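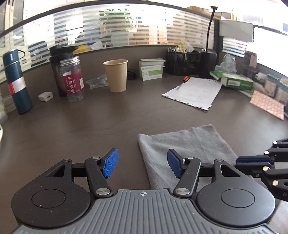

Do I have to have been a full member to take part?

Anyone who spent time inside counts, and that means kids who were brought along by a parent, spouses who never signed anything, paid kitchen staff, and people who only did the weekend courses and then quit.

CALL FOR PARTICIPANTS
Former members of Mokuswood and the Nekari houses: recorded interviews

Reposting with changes because the first version had the wrong email and left out the part about pay. Sorry to everyone who wrote and got a bounce. Please write again.

Who we are

The Rosix Project. Small oral history group, grant funded, no church behind us and no law firm either. We record people who lived in or worked for closed religious and self-improvement groups and have since left. Last round was families. This round is Mokuswood, any years, any location, plus the Nekari houses that split off from it and kept most of the same rules under new names.

Csenge Kerekes runs the project and does most of the interviews. Zyanya Tapia does the rest, and all of the ones in Spanish. Elba Núñez handles scheduling, travel and payments. Jovita Esquivel is a licensed counselor, is not part of the research and does not get to read your transcript. She's there for you if you want her.

Who we're looking for

28 people. We have some already but nowhere near enough from the early years, and hardly any men.

Especially want to hear from:

Anyone who worked the night kitchen or the laundry at the main house
People raised inside, now 18 or over
Anyone who was put on "quiet" (silence assignment) for more than a week
Former course leaders and house mothers, and yes that includes people who handed out the punishments. We know that's hard to talk about. You will be treated decently
People who left and went back, even more than once
Anyone who kept the books or sat in on the money meetings

You do not have to be angry at the group. Some of the people we've talked to still miss it, still use the breathing, still have friends in. Fine. Mixed feelings are welcome, so is no feeling at all.

Not looking for: current members, relatives who were never inside (there's a separate list, ask Elba), journalists, people who want to recruit for another group. We've had two of those.

What you'd do

One phone call first, short, no recording. Csenge or Zyanya asks a few basic things, when you were in, where, how you're doing now. Either side can say it isn't a fit.

Then up to 6 recorded sessions. Most people do three or four. Each runs an hour and a half, with a break whenever you want one. Audio only. We don't film.

We start with ordinary stuff. What time you got up, what you ate, who slept in which room. People get surprised by how much comes back from that, so go easy on plans for the evening after. You can skip any question and don't need to say why.

After that you get the transcript in the mail or by email, your pick. Cross out whatever you like. Change names. Nothing goes in the archive untill you've signed the marked-up copy.

Where

In person in Ponce, at our office, second floor, there's an elevator. Or by phone or video if you're elsewhere. If you used to live in the Ponce house and would rather not come back to that part of town, say so and we'll meet you someplace else. One person asked for a parked car by the water and that worked out ok.

Pay

$40 per recorded session, paid the same day, even if you stop early. Cash or check in person, transfer if remote. Travel covered up to $500 for people coming from off the island, receipts please. Child care covered on session days, ask Elba ahead of time.

Payment doesn't depend on what you say, or on signing the transcript. If you pull out after all six you keep all of it.

Privacy

Long version is in the consent form. Short version:

We use a name you choose. Your real name is on one sheet of paper in a locked cabinet and Csenge has the key. Recordings are stored offline. We don't tell anyone who has contacted us, including other former members, including your sister if she's also taking part.

You pick how long your transcript stays closed. Some people said five years, one said until her mother dies.

What we can't promise: if a judge orders us to hand something over, we may have to. It has not happened so far. If you tell us about a child who is in danger now we have to report that. If you signed one of the Mokuswood exit papers, the pink ones or the later ones with the fine in it, please talk to a lawyer before you talk to us. We are not lawyers and can't tell you if it holds up. Elba has a list of legal aid offices who will look at it for free.

If someone from the group contacts you about this call, you don't owe them an answer. We'd like to know about it though.

Risks, plainly

Bad dreams, mostly. A few people had a rough couple of weeks. One stopped halfway and came back months later, that was fine with us. Jovita offers two free calls to everybody who takes part and can help you find someone longer term. If you're in a really bad stretch right now please wait. We'll still be here and we'd rather have you ok.

Also hiring, one person

Part-time transcriber for the same project. Spanish and English, both strong, you'll be typing people who switch in the middle of a sentence. Work from our office only, the files don't leave the building. Hours are flexible but we need you on Tuesday afternoons when everybody checks in. Former members of any group can apply, but not for tapes from your own group. Typing test and a talk with Jovita about what's on the recordings, some of it is hard to listen to all day. Pay is posted with the application form, or ask.

Send a short letter and one reference to Noemí Becerra, who is doing the hiring. No resume needed if you don't have one. If you've got a ten year hole in your work history we get it.

How to get in touch

Call or text the project line, the number's at the foot of the office page. Ask for Elba. Leave just a first name and a safe time to call back. We don't say "Rosix" on voicemail, we say it's the office returning your call. If you share a phone tell us and we'll work around it.

By mail also works. Plain envelopes both ways.

Phone calls run through April. Recording goes on after that, but first calls need to be done by then so Elba can set up the travel.

If you know somebody who might want to do this, send them the page and leave it at that. Please don't give us their number, they need to be the one to call. And don't post it in the Nekari alumni group, people still inside read it and we had trouble last time.

Spanish version of this page is coming, Zyanya has it half done. Call in Spanish anytime in the meantime.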